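Conville Museum
Learning Department
For Young Readers

What Are Things Made Of?

Every object in your home is made of something. A spoon may be made of steel, a sweater of wool, a window of glass. The stuff that an object is made of is called its material. People who make things must choose their materials with care, as the wrong choice can spoil a good design. A teapot made of chocolate would not last through one cup of tea.

Natural and manufactured materials

Some materials come from nature and need only a little work before they can be used. Wood is cut from trees. Wool is sheared from sheep and then cleaned and spun. Stone is dug or blasted out of the ground.

Other materials are manufactured, which means that people make them by changing something else. Glass is made mostly from sand. The sand is melted with other ingredients in a very hot furnace, then shaped while it is soft. Paper begins as wood, which is broken down into tiny fibers, mixed with water and pressed into thin sheets.

What is a property?

A property is a word that tells us how a material behaves. Scientists use many of them. A few you may hear at school are:

Hard - difficult to scratch or dent.
Flexible - able to bend without breaking.
Brittle - likely to crack or shatter when it is hit.
Transparent - clear enough to see through.
Translucent - lets some light through, but things on the other side look blurry.
Opaque - lets no light through at all.
Waterproof - does not let water pass.

One material can have several properties. Window glass is hard, transparent, waterproof and brittle, all at the same time.

How clay becomes pottery

Wet clay is soft and can be pressed into almost any shape. When it dries it becomes stiff, but it can still turn back into mud if it is soaked. To make it last, a potter bakes it in a special oven called a kiln. The inside of a kiln can reach 1,000 degrees Celsius. At such a high heat the clay changes for good. It is now a ceramic, and no amount of water will make it soft again.

Wire mesh, plastic, ceramic 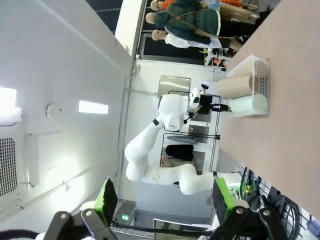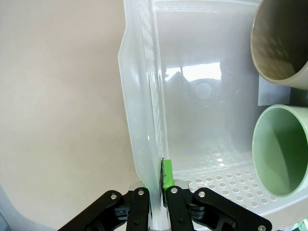
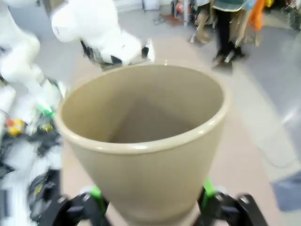 Metals and plastics

Most metals are found in rocks called ores. The ore is heated or treated with chemicals to get the metal out. Metals can be rolled into sheets, poured into molds or pulled into long, thin wires.

Most plastics are made from oil or natural gas. They are light, and many can be melted and molded. Plastics do not rot away as wood does, so it is important to reuse them when we can.

Visiting the Materials Gallery

The gallery holds 1,351 objects, including the Riker collection of door handles and a set of glass bottles from the old Drasten works. School groups of up to 20 children may book the handling table with our education officer, Nayeli Cabrera. One adult is required for every 4 children. The table is closed in January for cleaning.

Words to look up: ore, fiber, furnace, kiln, mold.

Text by Solange Leblanc. Reviewed by Obed Gbeho, Curator of Materials.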